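Quiénes somos

Prukex es un taller de ensayos para pinzas y manipuladores. Lo abrimos Elin Gape y Cadi Parry después de varios años firmando informes en los que todo salía bien. Desconfiamos de esos informes, incluidos los que firmamos nosotras. Cuando un fabricante asegura que su pinza no suelta lo que agarra, pedimos la pinza y una vajilla.

De dónde venimos

El encargo que nos cambió la forma de trabajar fue Penry, un brazo para recoger mesas en comedores. La ficha hablaba de agarre seguro y en el laboratorio lo parecía: 200 ciclos con un cilindro de plástico y ninguna caída. Dimos el visto bueno. En julio, ya instalado, Penry dejó caer 11 cuencos en un solo turno de comida. Uno se rompió junto a la mano de una empleada, que necesitó puntos.

El fallo tenía poco misterio. El sensor confirmaba el contacto de los dedos y el programa lo tomaba por sujeción. Con un borde curvo y esmaltado, la pieza giraba entre las almohadillas y el sistema seguía informando de agarre correcto hasta que el cuenco estaba en el suelo. El aviso llegaba tarde o no llegaba. Lo más incómodo es que nuestro protocolo tampoco lo buscaba.

Cómo probamos ahora

Ensayamos con objetos de casa, en mesas de casa, y empezamos con la pinza en la mano, sin brazo ni motor que disimulen nada. Cada pieza se sujeta por el borde, de lado y en las posturas que el manual no contempla. Mantenemos el agarre 30 segundos y anotamos cualquier giro, aunque no acabe en caída.

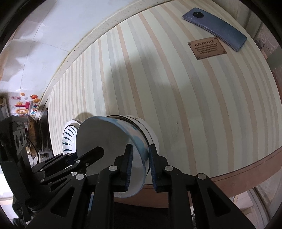
Cuenco sujeto de lado por el borde, con una pinza manual de almohadillas estriadas.

El procedimiento se llama Pisto y ocupa más de 35 páginas. No garantiza que una pinza sea segura, y quien venga a buscar esa frase para un folleto se irá sin ella. Entregamos los fallos con su postura y su objeto, y también la lista de lo que no hemos probado.

Con quién trabajamos

Fladico nos cede piezas de recambio y no interviene en los resultados. Tampoco los lee antes que el cliente. No cobramos por ensayo superado ni repetimos una serie hasta que salga bonita. Si el fabricante modifica la pinza, se abre un expediente nuevo y el anterior se conserva.

El informe de Penry, con nuestro visto bueno equivocado en la última página, se puede consultar en el taller. Elin atiende las solicitudes de ensayo y Cadi, las reclamaciones.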